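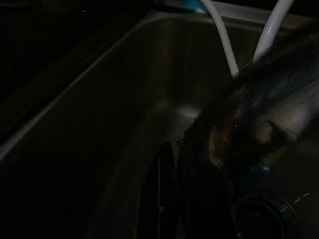

Stainless sink, lights low

2026-04-24 – Skollano gin, test batch 4

Back on the citrus question again, and I'm happy to say I finally like where this is going! The Yüksel lemon peel went in at 30 grams this time, dried, with the Tillari juniper exactly as in the last batch so we're only changing one thing (I know, I know, I promised that in October as well). Steeped overnight, ran it slowly in the morning, and tossed the first 200 ml without even arguing with myself about it.

Total hearts came to 343 ml, which is a bit less than I'd hoped for, but the smell is lovely – bright up front, then that piney thing we all wanted, and the coriander stays politely in the back. Still a little bitter at the end when it's neat. With tonic I couldn't find the bitterness at all, and I did go back and look for it more than once.

Could be pith on the peel. The next bag needs going through by hand before it gets weighed, so if anyone is in early and feels like picking over lemon peel, please do, and write on the bag that it's done.

The Skadico bottles arrived and the corks are a touch loose, so I've set those aside and put this batch in the old swing-tops. Please leave it alone for a week, however nice it smells – I want to taste it again once it has settled, next to batch three.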